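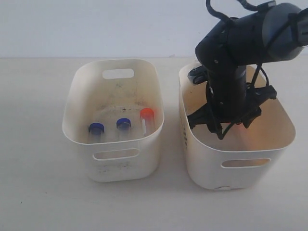 3. Workspace and Hardware

3.1 Bench Layout

The cell was built at Wito, a shared workshop in Donport, on a table that has to be cleared when other members need it. This ruled out a fixed frame, a light tent, or anything bolted through the tabletop. The layout in Figure 3 is what remained: two white plastic storage bins of the same shape and size, placed side by side in front of a plain wall, with the arm reaching in from above. One bin holds the tubes at the start of a transfer and the other receives them. The roles are swapped when the source bin is empty, so the arm never needs a person to carry tubes back between runs.

The bins were chosen for their rounded corners. An earlier pair had square corners, and a tube that fell into one of these could not be reached by either finger. The handle cutouts in the bin walls were left open. They are useful for carrying the bins, but they also complicate the depth estimate near the rim, where the wall behind the bin shows through the opening and is read as a distant surface. We mask the rim region in software and do not use it for planning.

The bins had seen prior use and were not cleaned for the experiments. Scuff marks on the inside were kept on purpose, as a detector trained on clean plastic reported false tubes on worn plastic during early tests.

3.2 Arm, Gripper and Wrist Camera

The arm is driven by a Tririmix control board, mounted under the table with its power supply. Wiring to the wrist runs along the outside of the links. The first version of the cable path was too short and pulled on the wrist connector at full reach; the present version leaves a loop over the upper link.

The gripper has two opposed fingers that narrow toward the tip. Finger shape was the part of the build that took the most work. Wide tips hold a tube well but cannot be lowered between two tubes standing close together. Narrow tips fit, but a tube may rotate between them when the arm speeds up. The final pair is a compromise, with a broad base for stiffness and a rounded tip. A gap of 2 mm is kept at the closed position so that the fingers do not press on each other while the arm is idle.

A small camera is fixed at the wrist with a Kruger bracket. It faces along the fingers, and the fingers are always in view. We use this to check calibration: before each run the arm moves to a position over the table, the gripper closes to its minimum gap, and the outlines of both fingers are compared with a stored mask. If the outlines have moved by more than 5 pixels, the run is stopped and the bracket is tightened. Figure 4 gives the wrist view with the fingers held close together over bare table, one bin at the right. 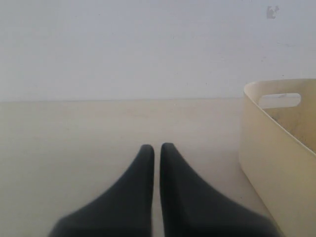 3.3 Grasping Procedure

The objects are clear plastic tubes with screw caps. Clear plastic is difficult for the depth sensor, which often returns the surface behind the tube. The cap is opaque and gives a stable reading, so the detector looks only for caps. Cap color is stored with each detection and is used to tell tubes apart when more than one is in the bin.

Once a cap has been found, the arm moves above it with the fingers open and comes down until the tips are beside the tube body. The final alignment uses the wrist camera alone. The controller shifts the wrist sideways until the cap is centered between the two fingers, then closes them at low speed.
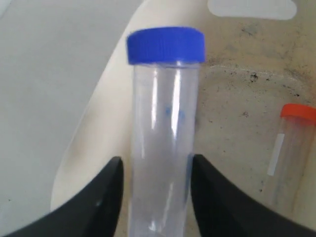

Closing stops when motor current passes a fixed limit. The limit was set by hand. A higher value gave a firmer hold but slowly bent the mounting plate of one finger, a fault found by Carmela Iglesias when the calibration check began to fail on one side only.

A tube that is lying down or leaning is handled by a separate routine. The long axis is estimated from the cap and from any label strip on the body, and the wrist is turned so that the fingers close across that axis. Where no label can be seen, the routine assumes an axis from the cap outline, which is less reliable.

We ran 600 transfers with this setup. Of these, 92 did not end with the tube in the receiving bin. Most of the failures were slips during the lift, and the rest were missed detections close to a bin wall. Slips were more common for tubes gripped near the cap, where the fingers can catch on the lower rim of the cap and tilt the tube. The grasp height was not changed during the series, and its effect is examined in Section 4 using the logs prepared by Algirdas Kļaviņa.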